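Lornley's two-arm kitchen bench is back at work, with new finger pads and a proper maintenance plan

The two-arm bench at the Lornley robotics workshop is running again after its first full service, and the crew that looks after it could hardly be happier with how it went. The arms had put in 998 hours of pick-and-place practice, mostly plates, mugs and toy-kitchen chores, and it was time for some care.

Digby Te Moana, who keeps the cell going, began with the grippers. Every finger fastener was checked with a torque driver, the old pads came off, and a fresh set from Zurnon went on. Then came the cables, which take more abuse than any other part of the bench (an arm can swing through the same arc 200 times in a shift, and a badly placed cord gets dragged along every time).

"I love this part," Te Moana said. "You get the slack right, you run the arm out to its farthest reach, and the cable just follows along. It's a great feeling!"

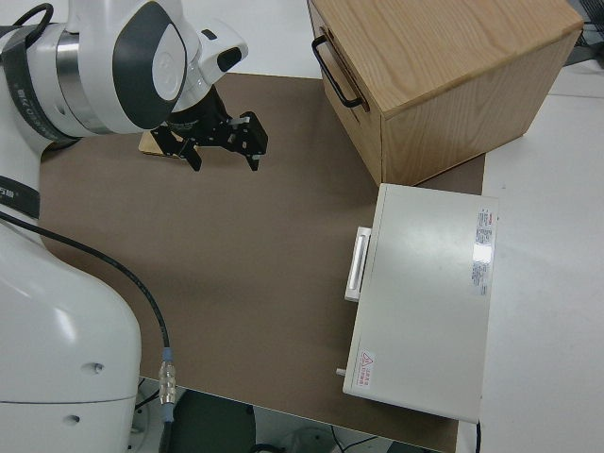
Both views show a black gripper at the bench, with the oak box and its black handle at the back right.
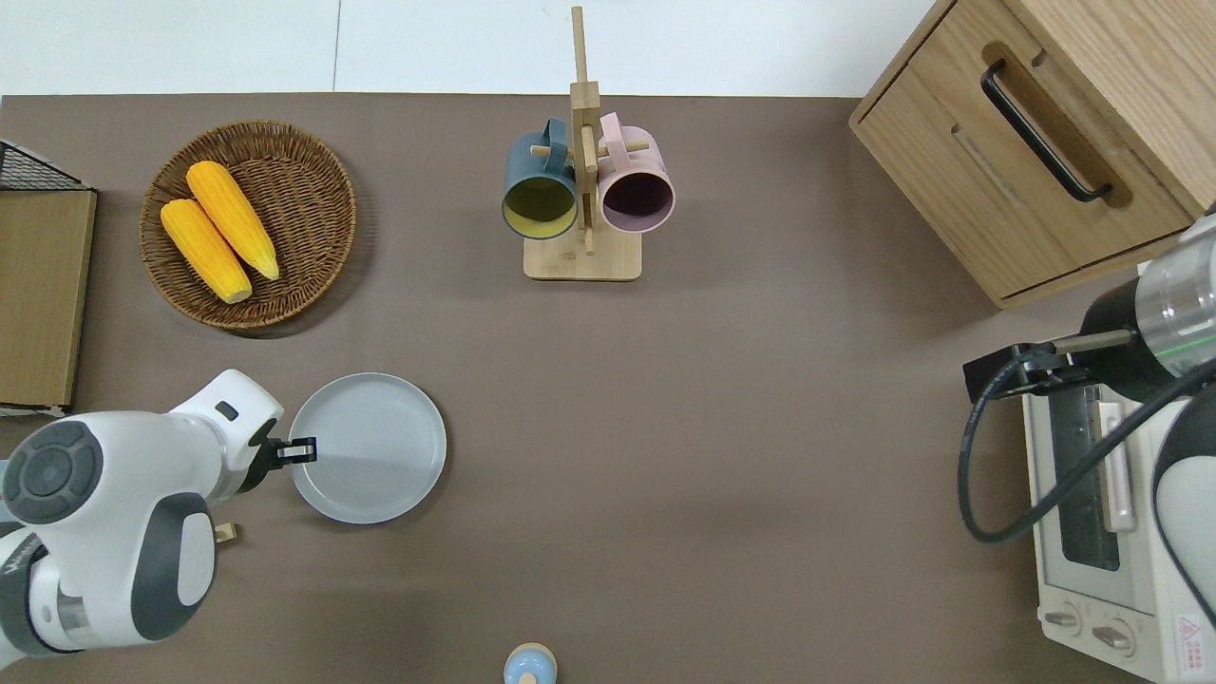
Calibration took up the rest of the morning. Each arm was sent to 12 reference points on the tabletop, and the offsets were written into the controller made by Dernel, a small firm that has supplied the workshop from the start. The left arm needed hardly any correction. The right one had drifted a little at the wrist, enough to make it miss a handle now and then, and it took a second pass to bring it back in line.

The whole job was done in 58 minutes less than the crew had set aside, so they used the spare time to rewrite the checklist taped up by the door. It now has a weekly look at the pads and connectors and a monthly wipe-down of the joints, with the full calibration coming around again in June.

Next on the list is a quick-change mount from Rajput that should let one person swap a gripper without taking the wrist cable off. Te Moana has already cleared a shelf for the parts and plans to try it on the right arm first.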